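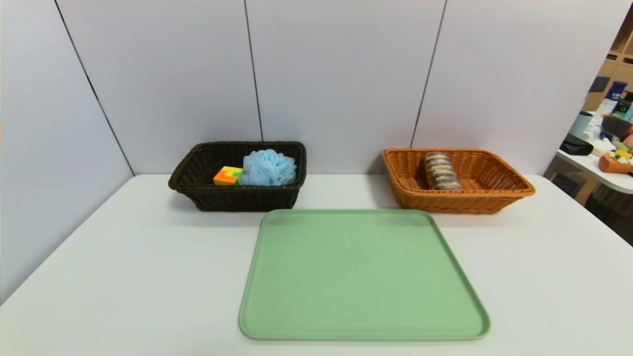 Acceptance

The Tirker people had told Kam-wah Chuang that the cell would look after itself, and she had written this down in her notebook with a question mark, the way she wrote down anything she expected to see again on an invoice.

She had been looking after machines that looked after themselves for a long time. There had been a bottling line at Maluleke that was supposed to order its own bearings. It ordered 400 of them one night in May, the wrong size, and then stopped for want of a bearing.

"It calibrates on startup," said the young man from Tirker. His name was Ellis and he had a clean laptop and a clean jacket. "You don't touch it."

"What do I touch?"

"You don't."

She looked at the booth. Gray-white panels, a white table, two baskets and a green tray. In the brown basket were a bath pouf and one of those colored cubes she had never been able to solve. In the orange one was a roll of something sweet, still wrapped. For this Cudard had cleared out a room where three people used to repair scales.

"And that's the test," she said.

"That's a representative task."

"Of what?"

Ellis said that soft goods were the hard part of the industry, and that a machine that could manage a pouf could manage anything. Chuang thought of several things a pouf was not like. She asked him to start it.

The arm came down over the brown basket, stopped above the cube, and thought. Then it closed its fingers on the air an inch to the left and carried the air, with great care, to the green tray.

"It's warming up," Ellis said.

"You said it calibrates."

"It calibrates while it warms up."

It delivered air to the tray three more times. Ellis typed. Chuang pulled over a chair that belonged to the scales people and sat down in it, and took the cover off her coffee. She didn't dislike the boy. She disliked the word "representative," and she disliked the brochure, which claimed 700 picks between service visits and had a photograph of a woman her age smiling at a tablet with her sleeves rolled up for no purpose.

"Where's the manual?" she said.

"It's online."

"Is it online here?"

It was not online there. The building's network had views about Tirker's network. So she got out her flashlight, and waited until he had stopped the arm and she had turned the key herself and put it in her pocket, and she leaned in to see how the fingers were held on.

Screws. It was always screws. You could put a cloud on top of it and a subscription on top of the cloud, and at the bottom somebody had held a finger on with screws, and had or hadn't tightened them.

"This one moves," she said.

"It's compliant. It's meant to move."

"The other one isn't compliant."

Ellis put his head in next to hers. He pushed one finger and then the other. He pushed the first one again.

"Huh," he said.

She gave him the driver. She thought he ought to be the one to do it, and she wanted to see if he knew which way to turn it. He did. He also wiped out the seat with his thumb before he put the finger back, which nobody had told him to do, and she moved him up slightly in her estimation and did not mention it.

"Now it has to learn where its hand is again," he said.

"It didn't know before."

He let that go by. He ran something that made the arm nod at each corner of the table in turn, like a man counting guests. She gave him back the key. They tried again, and he chose the pouf.
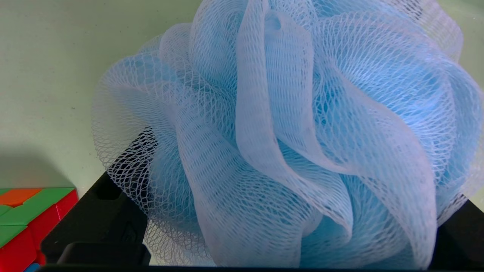

2. The Log

It did pick up the pouf. She would put that in the report, because it was true, and because Ellis made a small noise in his throat when the fingers closed that she found hard to hold against him.

What she would also put in the report was that the log said otherwise. The log was a Drostota product, sold separately. It ran down the side of Ellis's screen in green, and at the moment of the grip it had written OBJECT: NONE. GRIP: FAILED. RETRY.

"But it's holding it," Ellis said.

"Tell it that."

"It measures how far apart the fingers are. If they close all the way, it figures it missed."

"And netting squashes."

"Netting squashes," he agreed.

So the arm, holding the pouf, concluded that it was not holding the pouf, opened its fingers, and went back to look for it. It found it directly underneath. It picked it up again and was disappointed again. Chuang finished her coffee. There was a kind of integrity in it.

"How many of the 700 were like this?" she asked.

"Those were in our lab."

"With a pouf?"

"With boxes, I think. Mostly boxes."

She wrote "boxes" in the notebook. She underlined it, and then, feeling that this was a little much, she started a new line and wrote down the width setting he was about to change, so that there would be one copy of it somewhere that didn't need a password. It was 142. He tried it lower and the log got worse. He tried it higher and the log announced that it was holding an object, and went on announcing it with the hand wide open.

"That's optimistic," she said.

"I could add a second check. Motor current. If it's pushing on something, it knows."

"Does that come with it?"

He looked at the screen for a while. "It's in the premium tier," he said, and then, more quietly, "I can just turn it on."

She went down the hall and rinsed her cup.

When she came back he had taken off the jacket. The arm was parked over the brown basket with its fingers open, and he was rubbing at them with a corner of his shirt, and getting nowhere.

"Those are scuffed," she said. "That isn't dirt."

"They were supposed to be new."

"Who told you that?"

He had no answer, or had the same one she did. She found him a lint-free cloth anyway. There was some dust, and it would give him something to do with his hands while the settings saved.

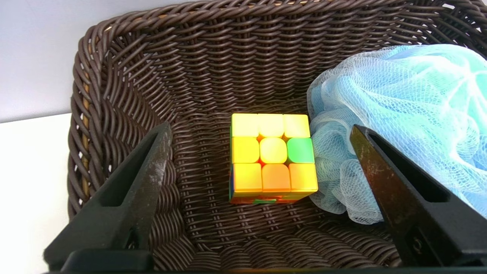
"The cube first," she said. "Leave the pouf for later."

"They're right up against each other. It might take both."

"Then we'll know that."

He pressed the button. The arm hesitated, and she caught herself leaning forward in the scales people's chair, and sat back.

"If it works," Ellis said, "do you sign?"

"I sign that I saw it work once."

"There's a box for that?"

"There's a margin," Chuang said, and uncapped her pen, and watched the fingers go down.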